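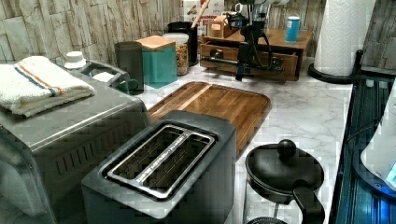
4. Distribución de objetos en la encimera y disponibilidad de la superficie de corte

La presente sección expone los resultados relativos a la zona de preparación de alimentos, entendida como el tramo de encimera en el que se coloca habitualmente la tabla de cortar, junto con los objetos que la rodean. El corpus del proyecto Wirnov consta de 1.123 fichas de observación, correspondientes a 20 cocinas domésticas o de uso compartido. Cada ficha registra la posición de los pequeños electrodomésticos, los recipientes, los textiles y los útiles de mano en un momento determinado. Los criterios de codificación son los establecidos en la guía Vlachopoulos, con las adaptaciones terminológicas indicadas en el apartado 3.

Conviene precisar el alcance de las fichas. Una observación puntual permite establecer qué objetos comparten superficie y qué relación espacial guardan entre sí, pero no autoriza a inferir el orden en que fueron depositados ni la duración de su permanencia. Los enunciados que siguen se refieren a disposiciones, y se ha evitado atribuirles una intención.

4.1. La tabla como elemento ordenador

En la mayor parte de las cocinas estudiadas, la tabla de cortar actúa como centro de la zona de preparación. Su contorno delimita un área que los demás objetos tienden a respetar, aun cuando el resto de la encimera se encuentre densamente ocupado. La Figura 1, que abre la sección, ilustra una variante frecuente: la tabla rectangular, de madera y con esquinas redondeadas, descansa plana sobre la encimera de dibujo marmóreo, inmediatamente detrás de una tostadora gris oscuro de dos ranuras. El aparato queda así interpuesto entre el observador y la superficie de corte, relación que la guía codifica como «frente ocupado».

El frente ocupado tiene consecuencias prácticas que no se aprecian en un simple inventario. Quien se aproxima desde ese lado debe desplazar el aparato o trabajar por encima de él, con la consiguiente extensión del brazo. Cuando la aproximación se realiza desde el lado opuesto, el mismo aparato pasa a ser un objeto de fondo y apenas interfiere. Por este motivo, el equipo decidió que la codificación incluyera siempre el punto desde el que se efectúa la observación, dato ausente en las primeras versiones de la ficha y que hubo de completarse durante la revisión de septiembre.

Las tablas de canto elevado presentan una dificultad adicional de clasificación. El reborde retiene líquidos y restos, lo que amplía la función de la pieza hacia la de bandeja. En varias cocinas del corpus la tabla se destina efectivamente a ambos usos, y los informantes emplean para ella una u otra denominación según la tarea. Se optó por mantener la categoría «tabla» siempre que la superficie interior fuera plana y apta para el corte, con independencia de la altura del borde.

El segundo rasgo considerado fue la presencia de objetos sobre la propia tabla. Se distinguen tres situaciones: tabla despejada, tabla con alimentos o útiles de cocina y tabla con objetos de otra naturaleza. Esta última es la que suscitó mayor número de desacuerdos entre codificadores, puesto que un mismo utensilio alargado puede interpretarse como herramienta de cocina, como pieza de montaje o como objeto depositado de paso. La Figura 2 corresponde a la tercera situación. Una varilla negra y larga, con piezas nudosas a lo largo de su recorrido, atraviesa la parte inferior de la tabla y alcanza su esquina inferior derecha, mientras que al fondo de la encimera se disponen una tostadora y un horno tostador de acero inoxidable con puerta de vidrio.

En casos de esta índole, la ficha consigna la forma y el color del objeto y deja en blanco su función, salvo que figure en la entrevista correspondiente. La regla resultó útil para evitar una acumulación de denominaciones conjeturales, que en la fase piloto había afectado de manera apreciable a la categoría de útiles de mano.

Figura 2. Tabla de madera con canto elevado y acanaladura; al fondo, tostadora y horno tostador.

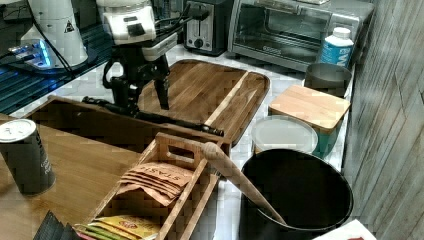

4.2. Pequeños electrodomésticos y superficies secundarias

Los pequeños electrodomésticos constituyen el grupo de objetos con mayor efecto sobre la disponibilidad de la encimera. A su volumen se añade el espacio que requieren el cable, la apertura de la puerta y la ventilación. Un horno tostador cuya puerta se orienta hacia la tabla exige que el tramo intermedio permanezca libre durante el uso; orientado hacia el frente, desplaza esa exigencia hacia el borde de la encimera. La profundidad del mueble condiciona, por tanto, la elección, y en encimeras estrechas la orientación oblicua aparece como solución intermedia.

Para la estimación de las superficies se adoptó una holgura uniforme de 200 milímetros delante de la puerta de todo aparato con apertura frontal. Se trata de un valor convencional, fijado a efectos de comparación entre cocinas, y no sustituye a las distancias que cada fabricante establece en sus instrucciones. La franja mínima de trabajo junto a la tabla se fijó en 300 milímetros, medidos desde su borde más próximo al usuario. Cuando ambas áreas se superponen, la ficha lo indica mediante un código de conflicto, que no implica valoración alguna sobre la seguridad del conjunto.

La cara superior de los hornos y de otros aparatos de forma prismática funciona a menudo como superficie secundaria. En la Figura 1 se observa una toalla blanca doblada, con una banda de rayas azules y naranjas, sobre la cara plana de un aparato de acero inoxidable cepillado. La Figura 3 recoge una disposición comparable en el horno tostador, sobre el cual se extiende un paño de color blanco crema con rayas gris oscuro y naranja. Ambas disposiciones se incluyen en la categoría «textil sobre aparato», que distingue entre paño doblado y paño extendido.

La distinción responde a una observación formulada en las entrevistas. Para algunos informantes, el paño doblado es un objeto guardado, mientras que el extendido se considera en uso o secándose. Otros no establecen diferencia alguna. Dado que el estado de humedad del textil no puede determinarse visualmente con fiabilidad, tal variable quedó excluida del análisis. Se recuerda, asimismo, que la colocación de textiles sobre un aparato que genera calor debe evitarse durante su funcionamiento y mientras no se haya enfriado por completo.

El estado de conexión de los aparatos se registró únicamente cuando la clavija era visible. En la Figura 3, la tostadora negra de dos ranuras se encuentra desenchufada y su clavija reposa a la vista sobre la encimera. El cable del horno, por su parte, forma un pequeño haz recogido en la parte posterior. La recogida del cable libera espacio útil y reduce la probabilidad de enganche con otros objetos, aunque en las cocinas con tomas escasas suele abandonarse en favor de un cable tendido de manera permanente.

4.3. La línea posterior de recipientes

El fondo de la encimera acoge, en la práctica totalidad de las cocinas del corpus, una acumulación más o menos alineada de recipientes. La denominación «línea posterior» procede del proyecto Reltis, centrado en despensas abiertas, y se mantiene aquí por razones de continuidad. Su composición combina productos de consumo cotidiano con envases de uso esporádico, y es en ella donde la altura de los objetos adquiere mayor relevancia, pues los más altos ocultan a los que quedan detrás.

La Figura 1 muestra esta concentración con claridad. Un bote cilíndrico alto de color gris oscuro, un recipiente cuadrado de tono verde azulado con tapa de madera clara y un tarro de vidrio con tapa blanca comparten el tramo posterior con un portautensilios negro, situado detrás del tarro. El contenido dorado y granulado de este último es visible a través del vidrio, característica que la ficha codifica como «contenido identificable por transparencia», aun cuando no sea posible precisar de qué alimento se trata. Una taza verde de pequeño tamaño queda parcialmente resguardada junto a la base del bote gris.

Los recipientes opacos y los transparentes plantean necesidades distintas. En los primeros, la localización depende de la memoria del usuario o de una etiqueta; en los segundos basta la inspección directa. Los informantes que comparten cocina manifestaron preferencia por el vidrio para los productos de desayuno y por los botes opacos para aquellos que se rellenan con menor frecuencia. La muestra no permite determinar si esta preferencia precede a la distribución observada o deriva de ella.

Desde el punto de vista del acceso, la línea posterior presenta un inconveniente conocido: para alcanzarla es preciso pasar la mano por encima de la zona de preparación. El inconveniente se atenúa cuando los envases de uso diario se agrupan en uno de los extremos de la línea, disposición que deja libre la vertical de la tabla. Roughly equivalente es el efecto de situar la tabla en posición lateral, si bien esta alternativa reduce el apoyo para los ingredientes ya cortados.

Figura 3. Tabla de cortar, horno tostador con paño extendido y tostadora de dos ranuras.

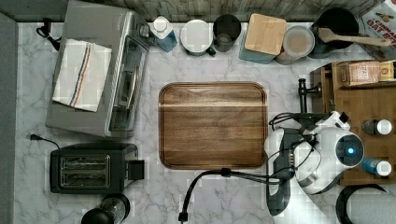
¿Qué criterio debe prevalecer cuando la encimera no admite a la vez una tabla de tamaño completo y todos los aparatos de uso diario?

Debe prevalecer la continuidad de la superficie de corte. Se recomienda conservar la tabla y la franja de trabajo contigua, mantener en la encimera los aparatos que se utilicen cada día y trasladar los restantes a un estante accesible. Si el traslado no es viable, los aparatos se situarán en un mismo extremo, con las puertas orientadas de modo que su apertura no invada la tabla.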